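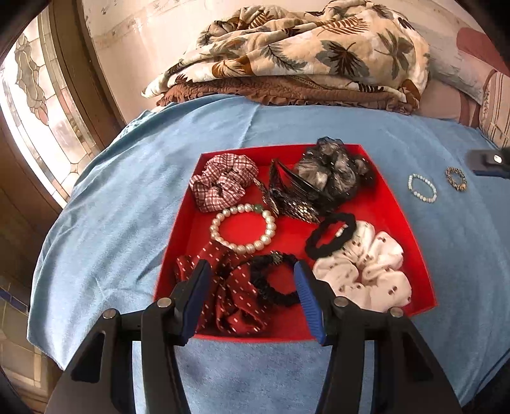

Hair accessories in a red tray

About Lirkar

Lirkar is a small publisher of science books for general readers. We are based in Voltville and have been in business for 16 years. Our list covers earth science, chemistry, the history of measurement and a growing amount of biology. Most of our readers are adults who did some science in school and want to pick it up again.

The company was started by Musyoka Massawe, who taught high school chemistry before moving into editing. The first book was a short history of the thermometer. It was printed in an edition of 897 copies and sold mainly by mail and at two bookstores in town. It is still in print, now in its third edition, with a new chapter on weather stations.

What we publish

We bring out a spring list and a fall list. A typical Lirkar book is 218 pages or shorter. We ask our authors to explain terms the first time they come up and to keep equations in the text only where the argument needs them. Longer derivations go in an appendix. Every title has an index made by a person, and a list of further reading with notes on how hard each item is.

We have two series. Estrella is for books on the night sky and on the people who have studied it. Vundach is for books on rocks, soil and water, and takes its name from the first title in the series, a book about a single river valley. Anything that does not fit either series comes out under the Lirkar name alone.

How a book gets made

An editor works with the author from the outline on. When the draft is finished we send it to two outside readers. One works in the field and checks the facts. The other has no background in the subject and marks every place where they got lost. Authors see both sets of notes. This takes several months and is the main reason our schedule is slow.

If a mistake gets through, we post a correction on the page for that book and fix the text at the next printing. Readers who find errors are welcome to write to us. Please give the page number and the printing, which you will find on the back of the title page.

Submissions

We read proposals in April. Send a two-page summary, a chapter outline and one sample chapter. You do not need an agent and you do not need a degree in the subject, but we will ask where your information comes from. We do not publish fiction, textbooks or poetry. We reply to every proposal, usually by the end of the summer.

Schools and libraries

Schools and public libraries can order at a discount. Reading guides are free to download for most Estrella titles and for some in the Vundach series. They were written by classroom teachers and can be copied for use with students. If you would like an author to visit, ask us early, as several of them live a long way from Voltville and have other jobs.

Orders and contact

Orders placed before noon go out the next working day. For rights, review copies or anything else, use the contact form and choose the right subject from the menu so that it reaches the correct desk.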